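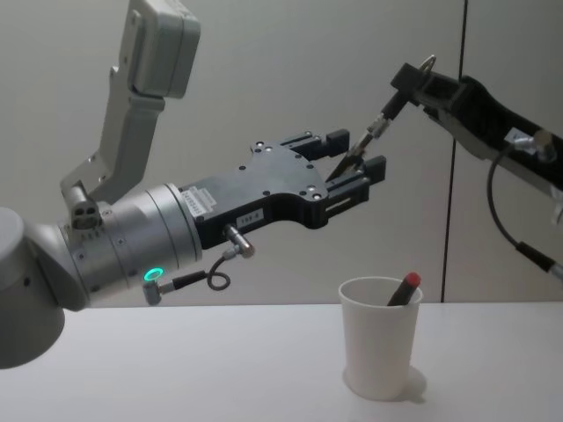
4. Setting Up the Dramus Water Softener

2 min read

Read section 3 before you start. The bypass valve must be closed and the house faucets drained.

1. Stand the tank on a level floor, at least 2 feet from the water heater.
2. Push the drain hose onto the barbed fitting and tighten the clamp by hand, then a half turn with a screwdriver.
3. Run the hose to a floor drain. Leave an air gap - the end must not sit in standing water.
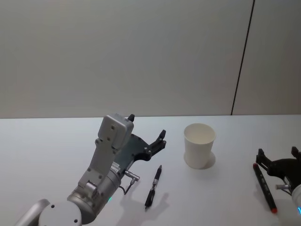
4. Pour in salt pellets up to the fill line. Do not use rock salt.
5. Plug in the control head and set the clock.
6. Hold MENU until HARDNESS shows. Enter the number from your water test. The factory setting is 33.
7. Open the bypass valve slowly, one quarter turn at a time, and check each joint for drips.

CAUTION: Do not let the tank freeze. In an unheated garage, drain it by November.

NOTE: The first rinse starts when you hold REGEN for five seconds. Water may run cloudy from the nearest faucet. Let it run until clear.

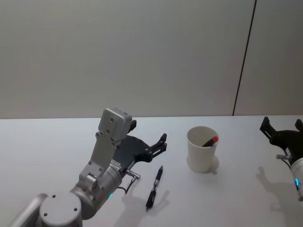
Theano Raptis writes that on the Alldale model the clock resets after a power cut, and the rinse then starts in the middle of the day. Set the clock again after any outage. The hardness number is kept in memory and does not need to be entered a second time.

Rev. 7/8/24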